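Courses > Food Service Operations > Unit 5 > Cold and Hot Beverage Service

Print this page | E-mail this page

Unit 5 handout: Holding and serving drinks in volume
Instructor: Edgars Strazds
Revised 2023-08-12

Read this before the practical. The reading from the Flavell workbook covers the same ground with more on costing, and you will need both for the written assignment.

1. What this unit covers

Self-service and counter-service drinks at breakfasts, conferences and small banquets. We are not dealing with bar service or with espresso, which have their own units. The main concerns are how much to make, how long it can be held, what it is held in, and how the station is laid out so that guests can get through it.

2. Estimating quantity

Start with the head count and the length of service. A breakfast guest who sits down for an hour will usually take juice once and coffee twice. A conference guest at a morning break takes one drink and leaves. Do not use the same figure for both.

In the class problem we use a glass filled to 200 ml. One liter of juice therefore gives 5 servings. For the Grindum exercise (a hotel breakfast for 90 guests, one glass each), you need 18 liters before any allowance. Add a margin of one tenth and round up to the nearest full container.

Glass size matters more than most students expect. A large glass at a self-service station gets filled, and a good part of it comes back to the dish room. Changing to a smaller glass is the cheapest way to cut juice cost. Some guests will come back for a second one and that is fine.

Work the estimate in this order:

Head count times drinks per guest
Times serving size
Plus margin
Divided by container capacity, rounded up

Show all four lines in your answer. I give partial marks for the working and none for a bare total.

3. Holding

Milk and milk drinks: keep at 41°F or below. If they are going on a counter, use a dispenser with an ice tube or a chilled base, and check the temperature of the drink itself with a probe. The outside of the container tells you very little.

Juice: cold for the same reasons, and also for flavor. Juice with pulp settles. It needs to be stirred at each check, otherwise the first guests get the thick part from the bottom and the last ones get something watery.

Iced tea: brew fresh each day and discard what is left at the end of service. Never top up old tea with new. The tap is the part that causes trouble, and it has to come apart for cleaning every day.

Coffee: an insulated server keeps it drinkable longer than a hot plate does. On a hot plate it goes bitter fairly quickly. Write the brew time on a tag and hang it on the handle.

Hot chocolate and other thick drinks: the solids sink. Use a dispenser with a stirring paddle if the site has one. Without one, make smaller batches.

4. Choosing a dispenser

Capacity is the first question but should not be the only one. Look at the height of the tap above the tray. It must clear the tallest glass you plan to put out, with room for a hand. Look at how the tap comes off. If it needs a tool, the tool will be lost by May and the tap will stop being cleaned.

Lever taps are quicker for guests than screw taps, and they are easier for anyone with a weak grip. A spring-return lever closes when it is let go – a plain lever stays open until it is moved back. Know which kind you have before service begins and check that it does not drip.

A drip tray with a lift-out grate saves a lot of wiping. Empty it during service, before it is full. A full tray cannot be carried to the sink without spilling.

Two smaller dispensers are usually better than one large one. One can be changed while the other stays in use, and each is lighter to lift. A full container is heavy. Fill it in place from a pitcher or have two people move it.

5. Laying out the station

Glasses go first in the direction of travel, then cold drinks, then hot drinks, then spoons, sugar and lids. Guests should not have to reach back. If the line can be served from both sides of the table, set both sides the same way.

Leave an arm's length between cold and hot. Put the hot taps well back from the table edge, particularly at family breakfasts.

Label every container on the front. With opaque containers the label is the only clue a guest has, so it must be large enough to read from the line. Allergen information goes on the same card. Plant milks each need their own container and their own label.

6. Case: Ninden

Ninden is a conference site with one main hall. At the time of our case it had 449 registered guests and a single drinks table along the back wall. The break was scheduled for 20 minutes. Almost 1000 cups had been set out, all at one end, and the coffee was in the middle.

The line formed at the cups and did not move. Guests who only wanted water stood behind guests who were waiting for coffee. The site manager's first idea was to hire more staff. The change that was made instead was to split the table into four matching stations, with water moved off to a side table by the doors.

Compare this with the Contreras case in your packet, where the room was small and there was no space to split anything. There the answer was to stagger the breaks.

7. Closing down

Drain each container, take the tap apart, wash, rinse, sanitize and leave all the parts to air dry on a rack. Do not put a tap back together wet. Log the cleaning with your initials. Drip trays and grates go through the machine.

8. For the practical

Bring a probe thermometer and an apron. Closed shoes. You will set up one station in pairs, serve for a short period, and break it down again. The written assignment is a layout plan for a site of your choice, up to 2000 words, with the quantity estimate attached on a separate sheet. Read section 4 again before you choose your equipment.
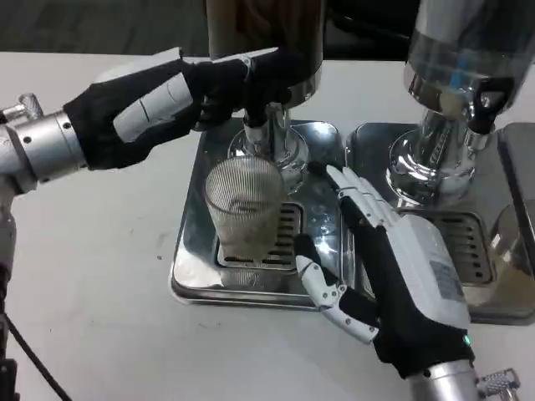 Fig. 1. Dispenser with lever tap, drip tray and slotted grate (section 4).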